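Taltent Demo Station Walkthrough -- Cloth and Basket Table
Site: Skutilstead, bay 2
Date: April 20, 2019
Checked by: Rukhsana Awan
Copy to: Karim Kamel
Form: Tahiri weekly, short version

Marks: OK / FIX / WATCH / N/A. Comments go right after the item. If it's a FIX it needs a name next to it or it won't get done, we all know this.

TABLE AND BOARD

1. Table stable, no rocking -- OK. Leaned on all four corners.

2. White board flat, no lifted edges -- OK. Near edge gets bumped by wrists all day, so keep looking at it.

3. Board clean -- WATCH. Few gray scuffs from finger tips. Wipe with dry cloth only, the spray leaves a shine and the tracking people complain.

4. Basket free of cracks or sharp bits -- OK. Ran a finger round the rim and the inside. One rough spot, sanded it.

5. Basket position -- WATCH. It wanders. Start of session it's where it should be, by lunch it's halfway off the board. Operators: push it back between takes, not during.

6. Rails along table, sharp ends covered -- OK. Caught my sleeve on one end in the last round, cap is on now.

GRIPPERS, HAND HELD

7. Both grippers open and close full travel -- OK. Left one a touch stiff, still inside what Drirnesent allows in their sheet.

8. Top plates tight -- OK. Quarter turn on the right one.

9. Cables strain relieved at the gripper -- FIX (Karim). Right hand one pulls when the wrist turns palm up. Needs a longer loop.

10. Cables clear of lap and chair arms -- WATCH. Both drop off the front of the table. Fine if you stand. If you sit, you will roll over one sooner or later.
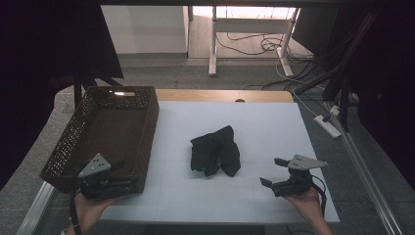

11. Hands rested between takes -- WATCH. Not a hardware item but it's on the form. People grip way too hard the first day. The black cloth task is the worst for it, everybody squeezes like it's going to run away. Tell them light fingers, the recording doesn't care how hard you press but your thumb does.

12. Both hands off the table before the cloth is reset -- OK. Saw it done right every time today. Second person resets, operator keeps still. Keep doing that.

13. Operator knows the stop word -- OK. Asked both on shift, both knew it. Newer one said it very quietly. Louder please.

FINGERS AND PADS

14. Pads seated, no peeling -- OK.

15. Brass inserts flush, none backing out -- OK. Checked by fingernail. If one catches your nail it's out too far, stop and tag the tool.

16. Screws and joints, nothing missing -- OK. Did both grippers, driver is back in the drawer (bottom one).

17. Cloth snag points -- FIX (Rukhsana). Thin fabric gets down in the gap between the bars when you close on a big fold. Pulled it out twice by hand. Do NOT pull with the fingers closed, open all the way first, then lift the cloth straight up. Going to write this on the card at the station.

18. Pinch risk to the demonstrator's own hand -- WATCH. Low force but it will get a knuckle. Hand stays behind the plate. Nails short, no rings, this is on the card already.

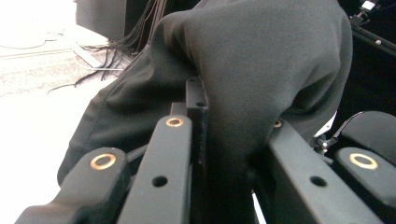
TRIP AND ELECTRICAL

19. Walkway behind table clear -- FIX (Karim). Cable tangle on the floor by the white stand again. It was on the last form too. Tie it, bag it, I dont mind which.

20. Power strip off the floor -- FIX (Karim). Still on the carpet. Wants mounting under something, with the plug side facing away from feet.

21. Strip not daisy chained -- OK.

22. Cords on the stand side not under tension -- OK. They run up and there's slack.

23. Carpet flat, no lifted seams -- OK.

24. Curtain fastened back from the pole -- WATCH. Bottom moves when the door opens. Clip it.

RECORDING SESSION, PEOPLE STUFF

25. Loose sleeves -- WATCH. Big floppy cuff plus gripper cable equals a snag. Roll it or wear the band, bands are in the tray by the sign in sheet. I'm not going to argue about it in August when it's 87 in there and nobody wants sleeves anyway.

26. Breaks logged -- FIX (Rukhsana). Log shows 201 takes on the last long day and almost no breaks written down. Either people took them and didn't write it or they didn't take them. Both bad. Max is 6 takes and then hands down, stretch, write it.

27. Reaching into the basket -- WATCH. Elbow comes up high to get over the side and the shoulder gets sore. Shorter operators should ask for the step.

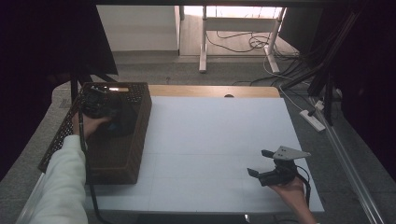 Also on 27, go over the rim and then down, slow. Dragging the cable across the edge of the basket wears the jacket. Looked at both cables full length, no nicks so far, but thats the place it will start. And don't park a gripper in there at end of shift, hang it up.

28. Robot side locked out during hand demos -- OK. Key in the box, signed for. The arm learns from the recordings later, there is no reason at all for it to be live while somebody is showing the task by hand.

29. Remote control session after hand demos -- N/A today. When it's on, use the long form, the short one doesn't cover the handover.

30. Stop button tested -- OK. Pressed, held, reset, pressed again.

OPEN ITEMS
9 -- longer cable loop, Karim
17 -- snag note on card, Rukhsana
19 -- floor tangle, Karim (second time)
20 -- power strip, Karim
26 -- break log, Rukhsana

Station can run with the above open EXCEPT 19. Get the floor done before the next session starts. Karim, text me when it's tied and I'll come sign.

R. Awan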